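Cahier d'atelier, 13/01/2019

Bon, journée chiffons. Je m'étais juré de trier le bac à textiles avant la fin du mois et voilà, c'est fait (enfin, presque, il reste le fond du bac et je n'ai pas très envie de savoir ce qu'il y a dedans).

J'ai commencé par sortir les microfibres de l'étagère et les mettre en tas sur l'établi. Mahlet voulait garder le classement par taille, moi je préfère par couleur, on a fini par se mettre d'accord : l'orange pour les surfaces propres, le reste pour la graisse et les sols. C'est noté sur le couvercle, au marqueur, donc plus d'excuse ! Amanuel, si tu lis ça, le chiffon qui traînait près du tour est parti à la poubelle, il tenait debout tout seul.

Côté pliage, je me suis bagarrée un bon moment. Le tissu à bouclettes, ça s'accroche à lui-même, on croit avoir un carré bien net et un coin se retourne dès qu'on lâche. J'ai essayé en trois dans la longueur, puis en rouleau. Le rouleau prend moins de place mais Kalkidan trouve que c'est pénible à attraper quand on a les mains sales, et elle a raison. On reste sur le pliage en quatre, bord plié vers l'avant.

Pour le lavage : pas d'assouplissant, je le réécris parce que le bidon est revenu sur la machine entre-temps. Ça encrasse les fibres et après ça étale l'eau au lieu de la boire. Lessive Wovari, demi-dose, séchage à l'air sur le fil du fond. J'ai gardé deux serviettes à part, l'une lavée avec, l'autre sans, pour montrer la différence à Ivan qui n'y croit pas du tout.

Commande à passer chez Harkbridge, référence 1724, deux paquets. Fionnuala a le bon de commande. Demander s'ils ont toujours la version à poil long, celle de juin peluchait sur les vitres et j'ai passé une heure à ramasser des petits bouts de fil.

À voir encore : les crochets. Quand on suspend une serviette par le milieu, elle fait des plis partout et le point d'accroche se tord en ficelle.
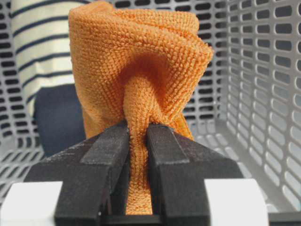

Je vais donc coudre une petite boucle dans un coin de chacune, avec le ruban gris qui reste de la housse. Si quelqu'un sait où est passée la boîte à aiguilles, qu'il me la pose sur l'établi, merci !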